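Card folding night draws a full room at Haretti hall

Thursday, February 29, 2024

Standing room only by the back wall at the Haretti hall last night, where the Grarska paper club ran its first folding session of the year. Cardstock, glue, small boxes, lots of talk.

Plan for the season is 500 folded pieces for the July fair. Place cards, little signs that stand up by themselves, gift boxes. Tomás Tavares led the first half and kept it to one fold. Score the line, bend it, press it down hard with a fingernail or a spoon. One flap lies on the table, the other stands up. Sounds easy. Plenty of do-overs.

Heavier card was the favorite. Cream and beige shades mostly, to go with the fair tables.
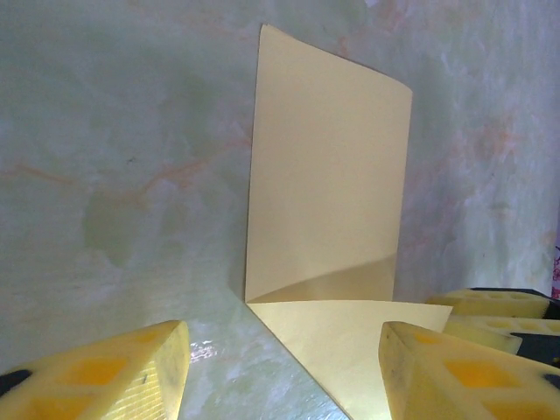 Zahira Yeoh would go thinner for next time, she said, becuase the thick stuff fights back at the crease and springs open again by morning. She leaves hers under a cookbook overnight. Tavares wasn't sold, thin card falls over when a door opens, but he'll bring both kinds and people can pick.

Second half was boxes. The club is asking members to save small empty cartons from home, the kind pills or tea bags come in, open them out flat at the glue seam and trace them for a pattern. Inside tabs are the tricky bit. Cut those a hair narrow or the lid wont close.
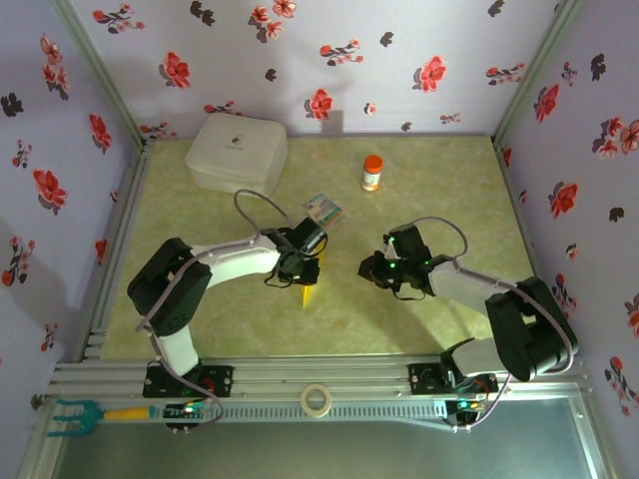

Tracing goes faster with a sharp pencil and a steel ruler, so bring your own if you have them. The club has a few of each, not enough to go round.

Money stuff: the fair fund stands at $2,154, with $1,000 of that set aside for tables and the tent. Card comes out of the rest. Hartono Stationery is giving members a discount through the end of next month, ask at the counter and say which club.

Next session same room, 7 p.m., doors at 6:30. Cost is $18 for the season, kids free with an adult. Sign up at the Eltura Street library desk or at the door.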